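Home Reviews Toys Nursery Deals Contact

Voyle stacking rings — quick review

February 13, 2021

12 comments | 195 shares

Bought these back in October, meant to write this up way sooner. Cream set, from the Andameck shop. Shipping was fine, box was dented, toy wasn't.

What you get: fat rounded rings that sit one on top of the other, plus a light blue piece that pokes down into the hole at the top. The blue one is the favorite here by a mile. Gets carried around the house, gets chewed, goes missing. Found it in a boot last week.

Good stuff. Easy for small hands to grab. No sharp edges anywhere. Wipes clean in two seconds — banana, yogurt, whatever. Stack stays put on a flat table but comes down with a good whack, so everybody's happy.

Less good. Cream shows every mark untill you wipe it. The finish is shiny and gets slippery with drool. The red lettering is tiny, I can't read it without my glasses. And I'd have liked more color, the little orange decal is cute but that's about it.

Weighed the whole thing on the kitchen scale, roughly 400 grams. Fine for the diaper bag, a bit bulky tho.

We had the Genevitz cups before this and they got played with for maybe a week. These are still out every day. Would buy again, would probaly get a brighter set.

Four out of five.

We use cookies to improve your visit. Accept | Settings

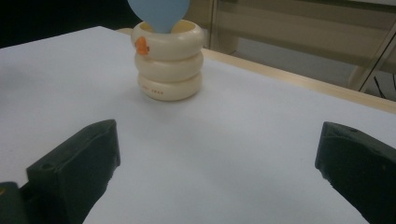 Cream rings with the light blue piece in the top.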